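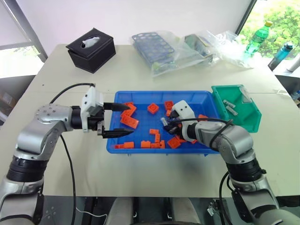 Štefánia Šťastný objected, when these notes first went round, that a tray is furniture and has no place in a unit on sorting. The objection is kept because it is a fair one. A tray does no sorting. It sets the conditions under which sorting is done, and a badly chosen one can double the time taken over a small lot.

# Unit 5: Spreading, picking and returning small parts

These notes cover the handling of plastic building bricks in the Sturkville parts store. They assume you have read the unit on intake and washing. Bring the notes to the practical, along with a pencil; the record slips do not take ink well.

## 5.1 Terms used

**Lot.** All the bricks that arrive together under one slip. A lot may be a single handful or several crates.

**Spread.** The act of laying part of a lot out on a tray so that each piece can be seen and reached.

**Pick.** Lifting one piece from the tray with a purpose already decided: this piece goes to this bin.

**Return.** Putting a piece back on the tray after picking it. Returns are recorded in the practical and avoided in ordinary work.

**Dead piece.** A piece that stays on the tray after everything round it has gone, usually a small one lying against the wall or in a corner.

The older Sarmiento sheets use "scatter" for spread and "lift" for pick. The meanings are the same.

## 5.2 The tray

A shallow tray is preferred to a deep one. The wall has one job, to stop pieces rolling or sliding on to the table, and a brick does very little rolling. A wall higher than about twice the height of a standard brick gets in the way of the fingers and throws a shadow over anything lying against it.

Colour matters more than most beginners expect. The tray should differ from the bricks in hue and, if possible, in lightness as well. Orange bricks on a bright blue tray are an easy case. Orange on red is poor, and dark grey on black is close to useless under the store lighting. For mixed lots, where no single tray colour will suit every piece, use the pale grey tray and accept that white and light grey pieces will be picked last.

The table under the tray should be plain. A white tabletop is standard in the sorting room; it shows up strays and can be wiped. Patterned mats are not used, even under a tray with a solid base, as pieces that go over the wall are then lost to the eye.

Place the tray centrally in front of the working position, with clear table on both sides. Bins go beyond the tray or to the side, never between the picker and the tray.

## 5.3 Spreading

Tip the pieces in from a low height, near the middle. Move the flat of the hand once across the heap and once back. Stop there. Further stirring tends to push pieces against the wall, which is where dead pieces come from.

A good spread has the following properties:

- No piece lies wholly on top of another.
- Most pieces have a gap beside them wide enough for a fingertip.
- At least half of the base is showing.

The third point sets the limit on quantity. With the standard tray the limit is reached much sooner than people think, and the usual fault in the practical is overfilling. A lot of 200 pieces should be taken in several spreads. Taken as one, it becomes a heap with a rim round it, and the picker spends the session digging.

Do not arrange the pieces. Turning every brick stud side up before starting is a common habit and a waste of effort, because each piece is then handled twice.

## 5.4 How a brick comes to rest

A rectangular brick has six faces but does not settle on them equally. Three resting positions cover nearly all cases.

**Studs up.** The open underside is on the tray. The piece is stable, and its type can be read at once from the studs. It is gripped across the two long sides.

**Studs down.** The piece stands on its studs with the hollow facing up. It is nearly as stable. The type has to be read from the tubes or ribs inside, which takes practice with the narrow pieces.

**On the side.** One side wall is on the tray, and the studs point sideways. The piece is easily knocked over. It presents one stud face and one open face to the fingers, and a grip across these is less secure than a grip across two flat walls.

A fourth position, leaning, is found where one piece is propped on another or against the wall of the tray. Leaning pieces should be picked early. They fall when a neighbour is moved, and the fall often disturbs the spread.

Plates and tiles follow different rules, being thin, and are dealt with in Unit 6.

## 5.5 Choosing the order

Beginners pick whatever is nearest. This works, but leaves the awkward pieces until the end, when attention is lowest. The order taught here is:

1. Leaning pieces.
2. Long pieces lying diagonally across the tray. They block access to smaller ones and are easy to take by the ends or the middle.
3. Large rectangular and square pieces with a clear gap on two opposite sides.
4. Small pieces in the open.
5. Pieces touching the wall.

Within each step, work from the outside inwards if both hands are in use, and from the far side towards you if only one is.

Small pieces are put fourth for a practical reason. The gaps between them widen as the larger pieces are removed, and a small brick that was hemmed in at the start is often free by the time its turn comes.

## 5.6 The grip

Take the piece across two parallel faces. The finger and thumb should come down on either side of it, close to the base of the tray, before they shut. Closing while still descending pushes the piece away, and it is then chased across the tray.

Three points to check:

- **Line.** The line between finger and thumb should be at a right angle to the faces being held. If the brick lies diagonally, turn the wrist to match it. Do not turn the brick.
- **Depth.** Hold the walls and not the studs. A piece held by the studs alone will usually come up, but it swings.
- **Force.** Enough to lift. Bricks are light, and a hard squeeze on a small piece sends it out sideways.

Long pieces are held at the middle. If held near one end they dip, and the low end catches on neighbours.

For a piece against the wall, slide it inwards with one fingertip until there is room on both sides, then grip as normal. Prising it upwards against the wall is slower and marks the tray.

## 5.7 Two hands

Two-handed picking is faster only if the hands have separate areas. Divide the tray down the middle. The left hand takes the left half, the right hand the right half, and neither crosses over. A piece lying on the line belongs to whichever hand is free first.

The hands should not both be over the centre at the same time. Apart from the risk of a collision, each hides the pieces the other is meant to be looking at. Alternate: while one hand is picking, the other is on its way to or from a bin. The rhythm takes most people an afternoon to learn – some never take to it and do perfectly well with one hand.

If the two halves empty at very different rates, re-spread. Do not let one hand wander across to help.

## 5.8 Bins and records

Each lot is sorted to the bins named on its slip. Single-colour lots are sorted by shape and size only. The usual set is long, rectangular, square and small, with a fifth bin for anything that cannot be placed. The fifth bin should be nearly empty at the end. If it is filling up, stop and read the slip again.

The Ukach bins hold 2,000 small pieces or rather fewer large ones, and must not be filled past the moulded line. Two full bins, 4,000 small pieces, make up one shelf box. Write the shelf box number on the slip before closing the lid.

Lots from Drurnov arrive part sorted. Treat them as unsorted. The sizes are reliable but the colours are not, and orange and dark yellow are often mixed.

Record for each spread:

| Entry | How written |
|---|---|
| Start and finish | Clock time |
| Returns | Tally |
| Dead pieces | Tally |
| Strays on the table | Tally |
| Tray colour | Word |

No total is needed for the pieces themselves. Quantity is found by weight at the end of the lot, using the method in Unit 7.

## 5.9 Practical

Work in pairs, one picking and one recording, and change over after each spread.

**First spread.** Orange bricks, blue tray, one hand. Follow the order in 5.5. Aim for no returns; speed is not recorded.

**Second spread.** The same bricks and tray, two hands, with the tray divided as in 5.7. Note any crossing of the middle line.

**Third spread.** The same bricks on the red tray, using whichever method gave fewer returns.

Compare the three slips with your partner. Most pairs find that the red tray affects dead pieces more than returns. If yours shows the opposite, check whether the first spread was overfilled.

Štefánia Šťastný will collect the slips. Trays are wiped and stacked by colour under the window bench, and the orange bricks go back in their tub for the next group.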